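Brovard Releases Luladel 2 Planning and Perception Stack for Low-Cost Servo Arms

New version moves grasp planning, camera calibration and episode review into one tool; runs on hobby-class hardware without a dedicated GPU

CARNDALE, September — Brovard today released Luladel 2, the second major version of its control and perception software for small servo-driven arms. The release replaces the separate planner, calibration utility and log viewer of version 1 with a single process and a shared configuration file. It is available now to all current license holders.

Luladel is used by teaching labs and small engineering teams that work with printed or kit-built arms. Joint backlash, slow servo buses and loosely fixed cameras are normal on this class of hardware. Version 1 treated those as setup errors and stopped. Version 2 models them and keeps running within limits set by the user.

Planner

The motion planner has been rewritten. It now plans in joint space with a backlash term for each joint, measured during a short startup routine. Approach moves are split into a free segment and a guarded segment. In the guarded segment the arm moves at reduced speed and the planner checks servo load on every cycle. If the load passes the configured threshold, the arm holds position and the event is written to the log.

Median planning time for a single pick-and-place request is 400 milliseconds on the reference laptop, compared with 1,100 milliseconds in version 1. Both figures were measured by Brovard on the same machine with the same set of requests.

Asymmetric grippers are now supported directly. Users can define each finger as its own shape, with its own contact surface and offset from the wrist axis. Version 1 assumed two matching fingers, and many users worked around this with hand-tuned offsets that had to be redone after every repair.

Perception

Object pose estimation is now done per frame and fused over a short window. The default window is five frames and can be changed in the configuration file. The module ships with detectors for simple solids and open containers. Users can add their own classes with Pascual, Brovard's labeling tool, which now exports directly to the Luladel format.

Table plane estimation no longer needs a printed marker board. A plain light sheet on the work surface is enough, provided its corners or edges can be found in the camera view. Marker boards are still supported and remain the better choice where the camera is moved between sessions.

Validation

Brovard tested the release candidate at its Carndale site with a standard task: pick up a cube and place it in an open box. The test set covers 1,131 episodes with varied start positions for the cube and the box. Of these, 595 were run with the camera mount shifted from its calibrated position before the start of the episode, in order to test the new drift correction. Logs for the full set are included with the release, along with the configuration used for each run.

The task uses an orange-red cube, a thin-rimmed box with a white interior and a sheet of white paper on a wooden table. The gripper pairs a narrow tapered finger with a wide flat one, and is modeled with the new per-finger definitions.
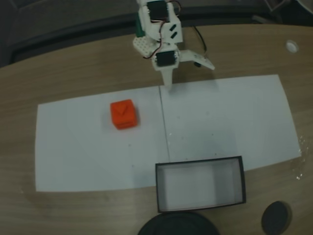

Known Limitations

Drift correction handles small shifts of the camera mount. It does not handle a change of lens or focus, and recalibration is required in both cases. Transparent and mirrored objects are not supported. The guarded segment depends on load readings from the servo; on servos that do not report load, the planner falls back to a fixed low speed and prints a warning at startup.

Availability and Upgrade

Luladel 2 is a free upgrade for holders of a version 1 license. Configuration files from version 1 can be converted with the included migration script. Custom gripper offsets are not carried over — they must be entered again as finger definitions. Version 1 will receive fixes for critical faults only.

About Brovard

Brovard develops control, perception and labeling software for small robot arms. The company is based in Carndale.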